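Last updated in September

Teaching a robot to fold laundry is slow work, and most of it is done by people. At Firnico's lab in Pamatport, they carry hand-held grippers and fold clothes with them while a camera records each attempt. A shirt has no fixed shape, so the model has to see it in many different heaps.

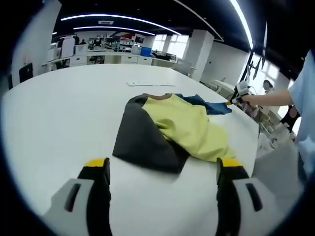
The team's first set, called Zasidden, held 2970 folds. A policy trained on it coped with flat shirts and stalled on crumpled ones. For the second round the group changed the method. Every attempt now starts from a mess, and failed grasps stay in the data along with the recovery. That set has 3749 folds.

The new policy recovers from a missed collar in two or three tries. Sleeves turned inside out still stop it. The lab plans to test towels next, then run the same policy on a two-armed robot at its Blackwood site.

Comments (3)

foldedcorner: Did they try keeping the failures in the first set? Seems like the obvious check.

mtk_88: Inside-out sleeves stop me too.

Pell: More on the towels please.

We use cookies to remember your settings. Accept | Manage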